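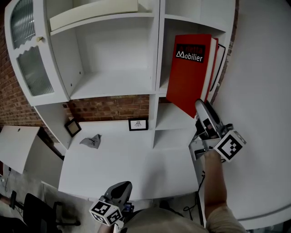 Chapter 3. The desk and the shelf over it

Storage first, surface second. Most people do it the other way round and run out of room by December. A built-in desk gives you both in one unit, so start at the top and work down. Big flat things go high up, like the red book marked Mobilier leaning out of its compartment. Then look at the gaps. An empty compartment with a shelf across the middle is worth more than a full one. Pin holes in the sides mean the shelf can move, so move it.
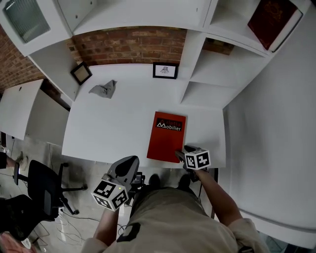
Sorting comes next. One item at a time, down on the desk, decide, put away. Fagundes calls this the Morden rule (see his notes at the back). Lay the thing flat near the front, as with the red folder, label facing up so you can read it before you choose a place. Dont stack yet.

Small frames stay at the back. Cloth stays out untill the dusting is finished.
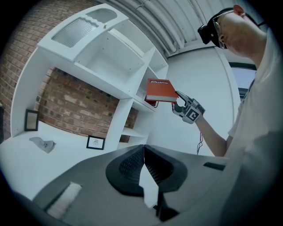 Fig. 3.2 Shelving unit against brick, with two small frames and a grey cloth.

Papers and folders: spine out or label out, pick one and stick to it. Sarpong prefers labels. Upright if it will stand, flat if not.

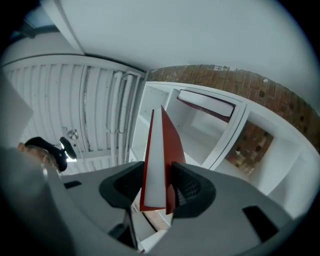

Thin folders slump, so put them between two thicker ones or use a divider. Heavier books at the ends. More on dividers in the next section, along with the Sellow and Baken layouts.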